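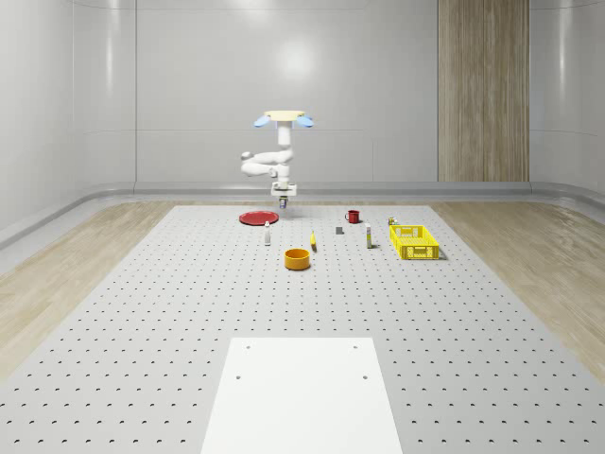 *Slide 1. Ilel simulated bench cell: ceiling-mounted arm, perforated table, household object set.*

**Speaker notes, Cúc Quách. Nov 1, 2024**

Start with what we are reviewing. Ilel is sold by Ambaye as a ready-made simulated cell for testing pick-and-place policies. The licence covers the room, the arm, the table and the objects. It does not cover training code. Say this early, as it came up twice when I gave the short version at Sarkavwood.

The arm hangs over the table on a round mount. For buyers the point is reach: the table surface stays free, and the arm comes down on objects from above. Objects with open tops (bowl, mug, basket) need a different approach from flat ones. The red plate is the awkward item. It lies low, and a straight vertical grasp has little to close on.

Test set-up:

- 1000 episodes on single-object picks
- 1000 on picks with a neighbour close by
- 1000 on placing into the yellow basket
- 3000 in total, run on 3 machines

Object positions were changed at reset. Lighting was left at the vendor default. Mention that the walls are glossy and carry strong reflections, so anyone training from colour images should vary the lights themselves. The setting is in the scene file, not the menu.

Next slide. Pause, then go on to grasping.

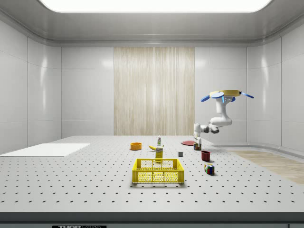

Cans are where contact settings matter most. With default friction the fingers can slip on a rim and the solver does not always report it. We raised the friction value and shortened the time step. Runs took longer. I would make the same trade again.

Compare with Wondex only if asked. Wondex has the better log viewer. Ilel has the simpler reset call, and its object files open without conversion.

Open points with Ambaye:

- Basket collision mesh: solid sides or true openings? The manual gives both.
- Scene file format may change in December. Ask for notice in writing.
- No written limit on seats per licence.

Leave the contact settings on screen during questions.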